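Suturing practice group, Brandenden training wing
Minutes of the Tuesday meeting, skills room 2, 5.30 pm

**1. Last minutes**

Agreed, with one correction. The thread order was recorded as "approved". It was discussed and left open. The secretary has been asked to stop recording hopes as decisions.

**2. Thread supplies**

The Grabner quote came to 572 for the year, delivery included. The Modik quote was lower but covered a shorter length per packet, so the two can't be compared as they stand. Several members doubted that Modik's "low memory" claim means much once a packet has sat open in the drawer. It was also asked why we need a year's supply when the May order is still on the shelf.

Action: secretary to get both quotes again, priced by length.

**3. Practice tissue**

The Pilberg pads were tried for one month. The report in favour said they hold a stitch well and don't tear at the edge. The report against said that anything holds a stitch well if you take a big enough bite, and that the pads teach people to pull too hard. The meeting leaned towards the second view, though the chair noted that only one session had used them properly.

The pads stay for beginners. Everyone else goes back to tissue.

**4. Knot standard**

This took up most of the evening. The draft sheet asks for 60 tied stitches before sign-off. A proposal to raise this to 100 was put forward and got a cool reception. Members asked what the extra stitches would show, apart from stamina. No evidence was offered either way.

A second proposal was to judge fewer stitches, more strictly. There was more support for this – but no agreement on what "strictly" means. Points raised:

- Tails: short and trimmed. The draft says "neat", and it was felt that two assessors would read that in two different ways.
- Spacing: the draft gives none.
- Slack: some loop on the surface is normal while the next knot is being made and should not lose marks until it is finished.
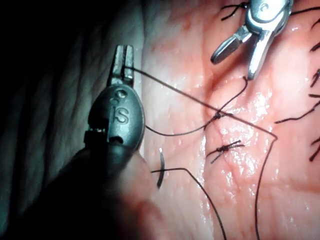
On the last point, it was argued that assessors look at the loose thread and mark down work that is still in progress. The knot already tied should be judged by itself, tails included, and the working thread left out of it until both jaws have let go. One member thought this was generous. Another asked whether a long straight run of thread across the tissue was good control or just a habit picked up from the pads, and the meeting could not say.

Action: chair to redraft the sheet with "neat" taken out. The figure stays at 60 for now.

**5. Any other business**

The sharps bin lid still doesn't close. This was reported as fixed last time.

A request to start at 5 pm was turned down, as it was the time before last.

Meeting closed 6.50 pm. Next meeting to be fixed once the redraft has gone round.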